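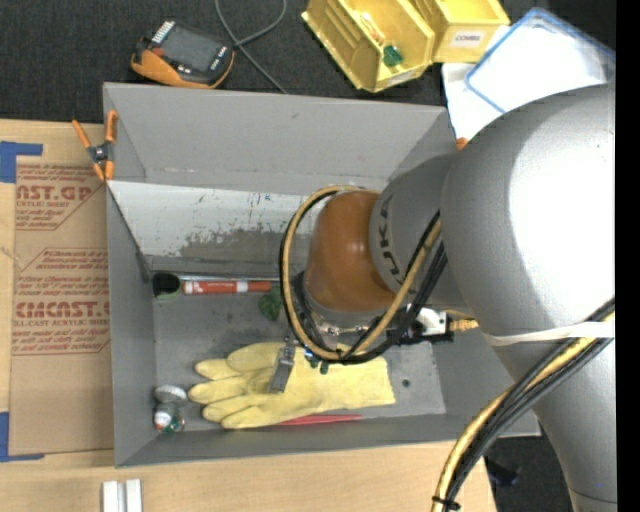
The Flista Reading Room

By order of the Provincial Office at Eler, the reading room at Flista will close at noon on the last Wednesday of December. Patrons are asked to return all borrowed volumes before that hour. Patrons holding volumes from the Anden bequest are asked to present themselves in person.

The Office wishes to set out the circumstances of the closure, as several letters have been received on the matter.

The Anden bequest came to the reading room with 892 volumes and one condition, namely that no book be lent to the same household twice. The condition was observed by four successive librarians. Flista had at that time some 200 households, and it was believed that the arrangement would outlast the building.

In the spring, the present librarian reported that a book of tide tables had been requested by a household on Xiong Street that had already borrowed it, according to the register, before the street was paved. The request was refused. The household asked again the following week and was refused again. On the third occasion the applicant, a girl of nine, explained that her grandmother had read the book aloud to her mother, that her mother had recited parts of it to her, and that the two versions did not agree about the harbor at Eler. She wished to know which of them was right.

The librarian wrote to this Office for guidance. The Office replied that the terms of the bequest were clear. It must be recorded that the reply took 20 weeks to reach Flista, and that in the meantime the librarian had allowed the girl to stand at the counter while the book lay open on the other side of it, facing her. The librarian turned the pages. The Office has examined the wording of the bequest and does not find that this was lending.

Word of the practice spread. By October there was a line at the counter on most evenings, and a second lamp was requested and approved. People came to check a recipe, the name of a horse, the last line of a poem that had been quoted at a wedding. Many of them discovered that they had remembered it wrong. A number of them asked that the book be corrected.

The building cannot hold so many people safely, and the floor near the counter has begun to sink. The volumes will be moved to the old customs house, where the counter is longer.

The harbor at Eler, according to the tide tables, is passable at high water only. The grandmother had said so. The mother had said it was passable at any hour, and she has asked the Office to note that she crossed it twice.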